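Simulation rules for two-arm kitchen tasks: what do you require before a run counts?

ridgeline_tk
We're writing the house rules for simulated runs at our shop and I'd like to hear what others require. The setup is two arms, one body, a long counter, and household items including cloth. People have been saving runs however they like and it has caught up with us. We have 2811 saved runs and I can't say which of them used the same contact settings.

Draft so far:

1. Scene file, robot file and physics settings saved together with every run.
2. Random seed written in the log.
3. Any arm contact with the body stops the run.
4. Start pose checked by a second person before a batch goes out.

What am I missing?

cindarberg_ops
Rule 3 is too strict if you have cloth. We had the same rule at Cindarberg and dropped it. When one arm pulls fabric close to the body, you get light touches all the time. We set a force limit and log everything under it. Over the limit, the run stops.

ridgeline_tk
What limit?

cindarberg_ops
Depends on your arms. Take it from whatever limit you use on the real ones, and don't pick a new number for the simulator. If the two don't match, you're training on motions your real safety setup will stop.

lenka_o
I disagree with dropping rule 3. Cloth touching the body is one thing, an arm link touching the body is another. Most engines let you filter by pair. Allow cloth against anything, stop on link against shell. A force limit hides bad motions, because a slow scrape never gets over it.
- Lenka Oravec

cindarberg_ops
Filtering by pair is fine if someone keeps the list up to date. Ours went stale the first time a gripper model was replaced. The new fingers weren't on the list, so they passed through the shell for a whole batch and nothing stopped.

lenka_o
Then the list should be built from the robot file at load time. A list kept by hand will go stale, yes.

zukar_bench
Add a rule about the camera. If the view is tilted, log the tilt with the run. We had two people label the same set and they disagreed on which item was left of which, since one had leveled the images first and the other hadn't. Now the label guide says left and right are always the robot's own.

ridgeline_tk
Good one. Adding it as rule 5. I'll also rewrite 3 as pair filtering with the list generated at load, and keep a force limit on top for cloth. Our scenes have a wood counter along a brown wall and the blue cloth is usually down by the right gripper, so that is where most of the false stops come from.
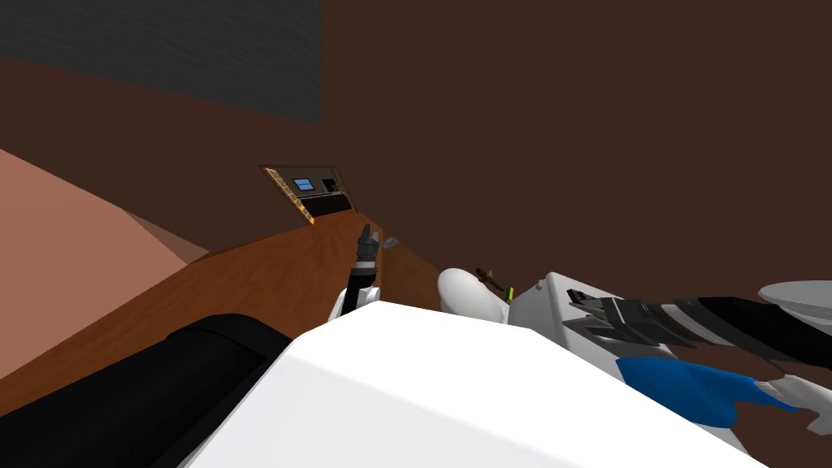 On rule 4, I'm less sure. The second check takes time and most start poses are generated anyway. Does anyone do it by script?

radka_k
We do both. The script checks joint limits and overlap at step zero. A person opens a handful from each batch and looks. The script won't tell you an item is hanging in the air when it should be resting on something, unless you wrote a check for that too. Let everything settle before step one and compare positions. If an item moved more than your tolerance, throw out the start.
- Radoslava Kováčik

zukar_bench
Settling is harder with cloth. It keeps creeping. We cap the settle time and accept what we get.

radka_k
Then write the cap down in the rules. A run with a short settle and a run with a long one aren't the same test.

lenka_o
Agree with that. I'd also ban changing the time step within a project. It changes how the cloth behaves more than people expect.

cindarberg_ops
Ban is strong. Log it and start a new batch number.

ridgeline_tk
New batch number works for me. I'll post the second draft in August when the new batch is set up.

Comments (2)

malyworks
We copied the load-time pair list from this thread. Check that your engine doesn't skip neighboring links by default. Ours did, and it also skipped some pairs we wanted.

genwood_fan
Would like to see the second draft when it's up. Still don't agree on the force limit.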